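Recovering from a Low-Release Fault on the Food Placement Task

Applies to: single-arm benches running the plate placement routine
Maintained by: Nidia Alvarado, Gunbridge Robotics Teaching Laboratory
Last revised: March

Purpose

This page describes how to respond when the arm closes on an item, carries it to the wrong height or position, and either stops with the item held against the table or releases it beside the plate. The fault is recorded in the Destix log as "release height out of range." It was first reported on the Onyeka bench and has since been reproduced on the Fulley bench with the same settings.

The procedure takes nearly 45 minutes for one operator. It does not require removal of the gripper. Operators who have not completed bench safety training must not attempt it.

Background

In the original case, the arm had run 1,734 cycles without a recorded error. The plate height stored in the routine was then edited by hand during a change of tableware, and the new value was saved to the wrong field. The arm treated the table surface as the top of the plate's rim. On the next run it moved sideways at a height that left no clearance, and the protective stop engaged.

A protective stop is not an emergency stop. After a protective stop the arm remains powered and may move as soon as the stop is cleared. Several of the steps below exist for that reason.

Before you begin

Tell everyone at the bench that the arm is in a fault state. Place the teach pendant where you can reach it without leaning over the table. Tie back long hair and remove lanyards. Keep your hands out of the space between the fingers and the tabletop until step 4 is complete.

Do not pull the item out of the gripper. Soft items tear, and crumbs in the finger guides have caused two later faults of a different kind.

Procedure

1. Press the emergency stop. Confirm on the pendant that motor power is off. An indicator light on the arm is not evidence that it is safe to approach.

2. Write down the joint positions and the tool height shown on the pendant. Save the Destix log under the bench name before doing anything else. The log is overwritten at the next restart.

3. Look at the gripper from both sides and note whether the item is touching the table. If it is, the arm must be raised before the fingers are opened.

4. Release the emergency stop, restore power, and select manual mode at the lowest speed setting. Raise the tool straight up by 38 millimeters. Do not rotate the wrist. If the pendant reports a force warning, stop and call the laboratory supervisor.

5. Press the emergency stop again. Check the cables at the wrist for pinching or tight bends. A cable that has been caught should be replaced, even if it appears undamaged.

6. Restore power, hold a clean tray beneath the fingers, and open the gripper from the pendant. Discard the item. Food that has been held during a fault is not to be returned to the plate or eaten.

7. Wipe the fingertips and the tabletop with a dry cloth. Set the plate back at its marked coordinates using the template in the bench drawer.

8. Open the placement routine and compare the stored plate height and table height with the values on the bench card. Correct any difference. The two fields have similar names — read each one aloud to a second person before saving.

9. Run the routine once with no item at reduced speed, with a hand on the stop button.

10. Run it 6 times at reduced speed with a test item. The item must come to rest inside the rim each time. A single release onto the table counts as a failure, and the procedure must be repeated from step 7.

Checking the result

Review the recorded views from the overhead and side cameras together. The overhead view is suitable for judging position on the plate, but it is a poor guide to height. An item lying beside the plate should be entered in the log as a failed placement whatever its distance from the rim.

Reference views of the bench follow.

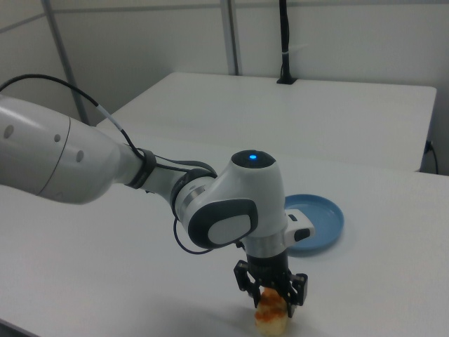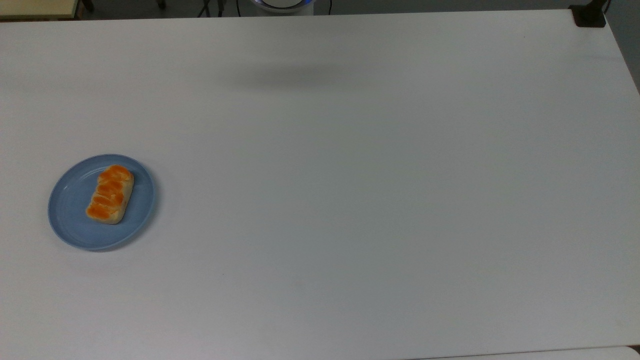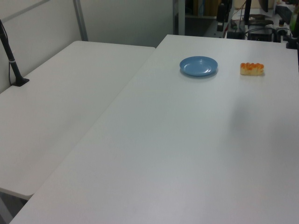
Placement bench with the blue plate. First view: item held in the gripper, close to the tabletop. Second: item on the plate. Third: item on the table beside the plate.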